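쉬는 날의 가게 문에 대하여

2020년 10월 9일

저는 폴란드에서 태어나 한국에서 산 지 오래되었지만, 한국어로 긴 글을 쓰는 일은 아직 조심스럽습니다. 틀린 표현이 있으면 너그럽게 읽어 주시기 바랍니다. 오늘은 일요일에 가게가 문을 닫는 일에 대해 제 의견을 쓰려고 합니다.

제가 자란 Prondside는 작은 동네입니다. 일요일이면 빵집도 철물점도 닫혀 있었고, Żak이라는 식료품점만 오전에 잠깐 열었습니다. 어머니는 토요일 저녁마다 우유와 감자를 미리 사 두셨습니다. 우유가 떨어지면 이웃집에 빌리러 갔습니다. 어린 저는 그것이 몹시 부끄러웠습니다. 그래서 한국에 처음 왔을 때, 밤 열한 시에도 달걀을 살 수 있다는 사실이 큰 자유처럼 느껴졌습니다.

지금은 생각이 조금 달라졌습니다. 언제든지 살 수 있으니까 저는 아무것도 미리 생각하지 않게 되었습니다. 간장이 없으면 나가서 사고, 건전지가 없으면 또 나가서 삽니다. 쉬는 날인데도 세 번이나 계산대 앞에 서 있던 적이 있습니다. 계산대 뒤에는 언제나 사람이 있었고, 그 사람에게는 그날이 쉬는 날이 아니었습니다. 저는 그 점을 오랫동안 생각하지 않고 살았습니다.

쉬는 날에는 집에서 할 일도 많습니다. 빨래가 있고, 설거지가 있고, 소파 위의 옷도 있습니다.

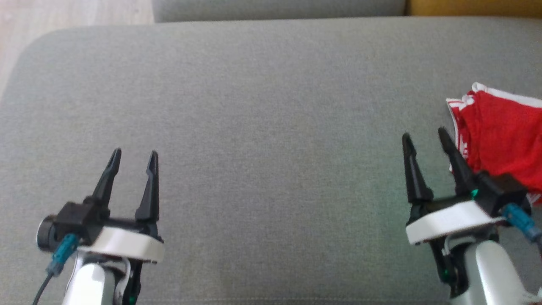 회색 소파와 빨간 옷

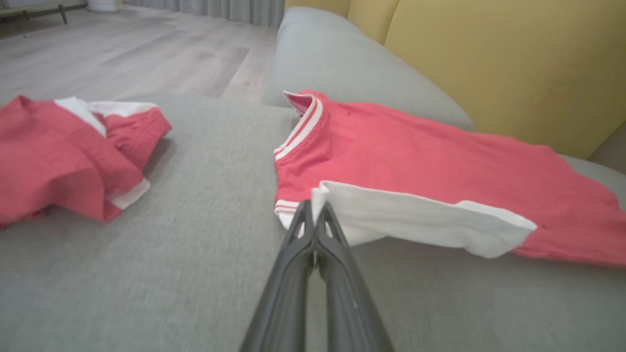 가게가 닫히면 불편한 사람이 있다는 반대 의견도 저는 이해합니다. 평일에 늦게까지 일하는 사람은 일요일밖에 장을 볼 시간이 없습니다. 혼자 아이를 키우는 사람에게 토요일에 준비하라고 말하는 것은 쉽지만, 그 말은 조금 차갑게 들립니다. 작은 가게 주인에게는 하루 매출도 중요합니다. 제가 예전에 살던 Pravstead에서는 동네 신문이 주민 1000명에게 이 문제를 물어본 적이 있습니다. 935명이 답을 보냈는데, 그중 136명은 찬성도 반대도 고르지 않고 빈칸에 긴 글을 썼다고 합니다. 저는 찬반의 숫자는 잊어버렸고 그 136명만 기억하고 있습니다. 아마 저도 그렇게 했을 것입니다.

그래도 하나를 골라야 한다면, 저는 한 달에 두 번이라도 모두 함께 문을 닫는 쪽을 고르겠습니다. 중요한 것은 '함께'라는 말입니다. 한 가게만 쉬면 그 가게가 손해를 보고, 직원들이 서로 다른 날에 쉬면 가족이 같이 밥을 먹기 어렵습니다. 제 친구 부부는 둘 다 매장에서 일하는데, 지난 4월에는 같은 날 쉰 적이 한 번도 없었습니다. 두 사람은 냉장고에 쪽지를 붙여서 이야기를 했습니다. 휴일의 수만 보면 부족하지 않았지만, 저는 그것을 충분한 휴식이라고 부르기 어렵습니다.

물론 약국과 병원은 열려 있어야 하고, 버스도 다녀야 합니다. 그런 곳에서 일하는 분들에게는 다른 날의 휴식과 더 좋은 보수가 필요합니다. 인터넷 주문도 같이 이야기해야 합니다. 가게 문은 닫혀 있는데 물건을 나르는 사람은 계속 뛰어다닌다면, 우리는 일을 안 보이는 곳으로 옮겼을 뿐입니다.

지난 일요일에 저는 시험 삼아 아무것도 사지 않고 지내 보았습니다. 점심 무렵에 양파가 없는 것을 알았습니다. 걸어서 30초 거리에 가게가 있어서 많이 망설였습니다. 결국 양파 없이 수프를 끓였고, 맛은 좀 심심했습니다. 오후에는 Pelorier라는 오래된 찻집 앞을 지나갔는데, 문에 일요일은 쉰다는 종이가 붙어 있었습니다. 예전이라면 아쉬워했을 텐데 그날은 그냥 집 쪽으로 걸었습니다. 다음 일요일에도 다시 해 보려고 합니다. 양파는 토요일에 사 두겠습니다.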